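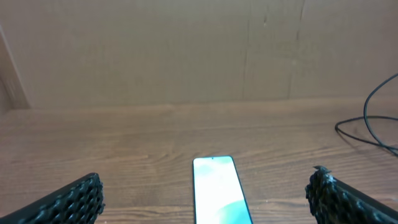 Teaching two arms to plug in a phone: recording demonstrations that train well

By Khrystyna-Mariia Didenko

Plugging a USB-C cable into a phone is my favourite bimanual task, and I will happily argue with anyone who prefers folding towels. You need one hand to hold the phone and one to bring the plug, the cable has a mind of its own, and the last part of the insertion has a tolerance so small that sloppy data shows up straight away. This page covers how we record it on our Pinia setup and what I'd do if I were starting again. It assumes you already have two arms you can teleoperate, a camera on each wrist and one looking down from above.

What you need

Two arms with parallel grippers
A phone with a USB-C port
A cable you don't mind ruining
A plain table, with enough spare room for the cable to flop about
Textured finger pads, if you can get them

Get the pads if you possibly can! We began with smooth ones and the plug turned between the fingers every time it touched the rim of the port. The policy learned to cope by wiggling, which was rather charming to watch and completely useless.

Step 1: Choose the order of events

Decide before you record anything which arm goes first, and stick to it. Ours goes: left arm picks up the phone, left arm holds it still, right arm picks up the cable, right arm brings the plug to the port, both arms stop.

We once let each operator pick their own order, thinking variety would help. King-fai Kuo likes to fetch the cable first and Filippos Panagiotou likes the phone first, and the policy trained on both of them would start reaching for the cable, change its mind and hover. Variety in where things lie is great. Variety in what happens first needs far more data than we had.

Step 2: Set out the phone and the cable

Lay the phone face-up with the screen on and the display timeout switched off. Shift it a little between episodes and turn it slightly each time, and include some starts where it sits closer to one finger than the other, so that the arm has to learn to centre itself before closing.

The cable is more fun. Pick it up, drop it, and leave it how it lands, as long as the plug end can be reached. Please resist the urge to tidy it into the same neat curve every time. After a dozen episodes you will be doing this without noticing (I certainly was), and Mei-kuen Tseng now shuffles a pack of cards with rough cable shapes drawn on them to keep us all honest.

Step 3: Hold the phone for the other arm
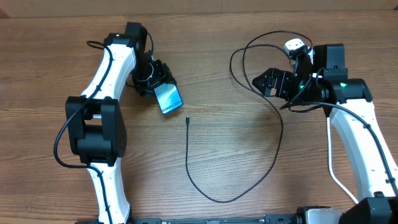

Where the first arm holds the phone decides how hard the second arm's job will be. You want the port out in the open, the fingers well away from it, and a line of approach that doesn't send one gripper into the other. We grip the upper end and let the phone hang upright with its lower edge just clear of the wood. The plug is lying a short way below it in this episode, already pointing up towards the phone, and that is about as kind a start as the cable ever gives you. Have a look at the open right gripper too, still over the upper part of the table: that arm has the whole trip down to the plug ahead of it, and its own wrist cables have to come along without snagging.

Once the left arm has stopped, leave it stopped. Operators love to help by nudging the phone towards the plug, and you end up with two moving targets. If you want both arms to move during insertion, record that as a separate set.

Step 4: Grasp the plug

Take hold of the plastic housing behind the metal tip. Too far forward and the fingers meet the phone before the plug is in; too far back and you are holding cord, which bends. Close slowly and watch the wrist view while you do it, not the view from above. Overhead, a plug that is tilted in the fingers looks just the same as a straight one.
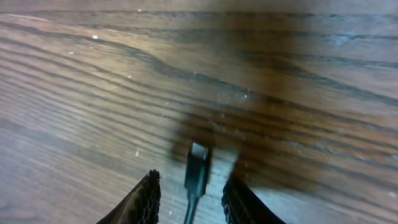 If the plug has come up crooked, open the gripper, put it down and try again, and keep the recording running. These second attempts are gold. Our first set was all clean successes, and the policy trained on it had no idea what to do with a bad grasp except carry it bravely to the phone and push. Adding recoveries made a bigger difference than any change we made to the network.

Step 5: Insert, then wait

Stop with the tip 2 mm short of the port, pause for a moment, line up, and go in straight. The pause feels silly while you are doing it, but it gives the policy a clear place to sort itself out. After the plug is home, hold everything still for 30 frames before ending the episode. Without that tail our arms never learned that they had finished and would carry on pressing.

Step 6: Check before you train

Play every episode back from both wrists. Throw out any where:

the plug is hidden from every camera for the whole approach
an arm hits the table hard
the operator gave up halfway

Keep the slow ones and keep the ugly ones. Our current set has 106 episodes after checking, and Burgi Bachmann watched every one of them at double speed, with good music, over two afternoons.

If it doesn't work

Policy reaches the phone but never closes: look for long idle stretches at the start of your episodes and trim them.

Plug arrives beside the port every time, on the same side: check the wrist camera mount first. Ours had worked loose by the width of a fingernail.

Works in the morning and fails after lunch: glare on the table. Record at different times of day, or pull the blind down.

Next on my list is a second cable with a stiffer cord, and I hope to have notes on that up in April.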